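Katska Settings Module: Frequently Asked Questions

Filed under: Desktop, Configuration, Help

14 comments | 6 shares

What changed in the settings module?
The old settings window was one long list with tabs inside tabs. Katska now splits it into separate pages, and each page loads only when you open it. The options are the same ones you had before, with 2 exceptions covered further down.

Do I have to move my old settings over?
No. The first time the new module starts, it reads your existing config file and writes a copy in the new format. The old file stays where it was, with .old added to the name. You can delete it once you are happy with how things look.

Why is the Apply button gray?
Apply stays gray until something on the page differs from what is saved. If you change an option and then change it back, the button goes gray again. If you are sure you changed something and the button still won't light up, switch to another page and come back. There is an open bug for this on the Shortcuts page, number 229.

What does Defaults do, and how is it different from Reset?
Defaults puts every option on the current page back to what Katska ships with. Reset puts the page back to what you last saved. Neither one touches any other page, and neither one is final until you press Apply.

Can I use the new module with the Grudwood theme?
Yes, from the September release on. Older copies of Grudwood draw the sidebar icons at the wrong size - 16 pixels no matter what your scale is set to. Updating the theme fixes it.

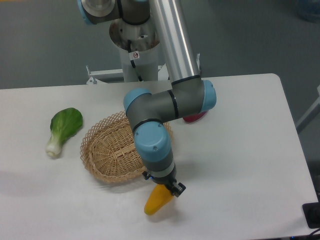 If you can't update, open the theme folder and remove the sidebar section from the theme's style file. You will get the plain sidebar, but the icons will follow your display scale.

Where did the Espiritu panel options go?
They are under Workspace now, on the page called Panels. The auto-hide delay moved with them and takes a value in milliseconds. The default is 1,000. Set it to 0 if you want the panel to hide right away.

Which options were removed?
The separate font setting for window menus, and the switch that turned off tooltips in the settings window itself. Menus now follow the general font. Tooltips are controlled by the desktop-wide option under Appearance.

I use Brutmont to manage several machines. Will my profiles still load?
Profiles saved from the old module will load, but Brutmont shows a warning for any key it doesn't recognize. The warning is harmless. To get rid of it, load the profile on one machine, press Apply on each page that shows a change, and export it again. Profiles exported from the new module can't be read by the old one, so update every machine before you send them out.

Can I open a single page from the command line?
Yes. Run katska-settings followed by the page name in lowercase, for example katska-settings panels. Run it with --list to see all the page names on your system.

The search box doesn't find an option I know is there.
Search only covers option labels and page titles in your current language. Add-on pages show up in the results only if their author supplied keywords, and many older ones don't have any. Browse to the page by hand, and let the add-on's author know.

How do I report a bug?
Use the tracker and pick Settings as the component. Include your Katska version, the page you were on, and the output of katska-settings --debug if you can get it. Please file one bug per report - reports that cover several problems usually get closed and split up, and that takes longer.

Tags: katska, settings, themes, panels, troubleshooting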